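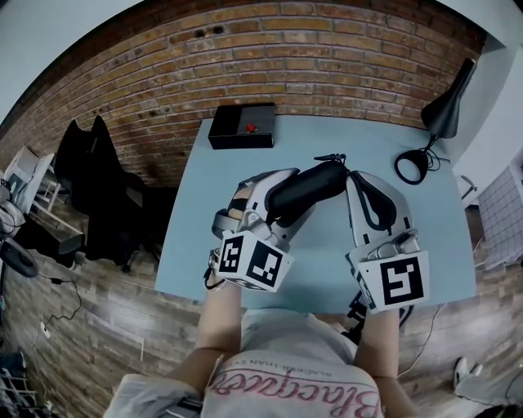 Both grippers with marker cubes, head camera view, attached to the original post.

Re: [tracking] left/right swap when the hands come close

Nikola Nikolovski wrote:
> Running the Statell branch on the two-hand recordings. Tracking is
> fine until the grippers are nearly touching in the middle of the
> table, then the left pose jumps onto the right one and stays there.
> First jump is at index 865, second at 1267. The episode has 2554
> samples. Left cube has two faces toward the head camera, right cube
> has one big one. Is this the marker detector or the filter?

It's the filter. I ran your episode through the detector alone and the IDs are correct on both sides of each jump. The association step in Statell ignores the ID if the predicted position is within the gate, and with the cubes that close both predictions fall inside it.

Two things to change:

1. Set match_by_id to true in the tracker config. It is off by default because Etis used to print the same ID on both hands. That was dropped in April but the default stayed.

2. Check the lens model. Your brick wall bends a lot toward the top, and the table edge curves too, so you want the fisheye calibration. The log says it loaded the pinhole one. That won't cause the swap, but it will pull the poses off near the borders.

The right cube is a separate problem. A single square face can give two valid orientations when it is seen nearly straight on, and the solver picks whichever has the lower error on that sample. I get 177 flips on the right hand with your settings and none that I can find on the left. Beneš has a patch in Cotero that keeps the solution closest to the previous one. It applies cleanly on top of Statell, but you have to reset it at the start of every episode or it carries the old pose over.

Can you rerun with both changes and post the new log? Please leave smoothing off for now. I'd like to see the raw poses from 850 to 900 first.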